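Good practice in robotic disassembly of computers
1/20/23 | Naltton Reference, automation section
Reading time: 4 min

Robotic disassembly of computers is the use of one or more robot arms to take apart desktop machines so that their parts can be reused, tested or recycled. 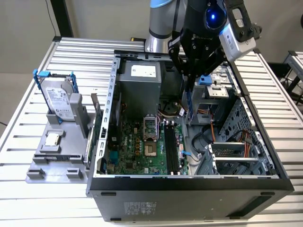

The field has no single rulebook. Most sites work from general safety standards for industrial robots, which cover the arm, the guarding and the stop functions, and add house rules for the electrical and waste side of the job. The best known set of house rules is the Flemedden code, first issued in November and later taken up by several small recyclers.

Preparing the machine

Under the code, a computer must be unplugged from the mains and its power button held down for 4 seconds before it reaches the bench. The side panel is removed by hand. Power supplies are treated as sealed units and are never opened by the robot, as their capacitors can hold a charge after the mains lead is out. The case is laid on its side with the board facing up and must not rock when pressed at any corner.

Order of removal

Loose cables come first, then cards and memory, then drives, then the processor. The motherboard is left until last. A processor socket must be fully unlatched before the chip is lifted, and the lever stays up afterwards so that a person checking the case can see the socket has been dealt with. Pins in an exposed socket must not be touched by the gripper. Boards meant for reuse get a socket cover before they leave the cell.

Holders and fixtures

Parts are set down in shaped holders, one part to each recess. Printed plastic holders are allowed, but the Waslow guidance asks for an earthing mat or a static-safe tray wherever parts are to be sold on. Hard drives are held upright or flat, never leaning. Any drive that may contain personal data is logged by serial number when it leaves the case and goes to a locked box at the end of the run.

Force and speed

The Omerović method, named after the workshop that published it, sets a pulling limit of 40 newtons for memory and expansion cards. If a part does not come free, the arm backs off and tries once more, after which the job passes to a person. Arm speed inside the case is held to 100 millimetres per second. Both figures are often lowered for older machines, where plastic latches turn brittle.

Records

A run sheet lists the make of the machine, the parts removed and any stops. The Flemedden code has 13 stop reasons, of which "cable caught" is used most. Sheets are kept with the drive log.

Criticism

Some operators find the order of removal too strict for compact cases, where a drive cage can block the memory slots. A revised text has been promised but has no release date.

Related articles
Gripper finger wear
Static control at the bench
Hard drive logging
Emergency stop circuits
Waste sorting by robot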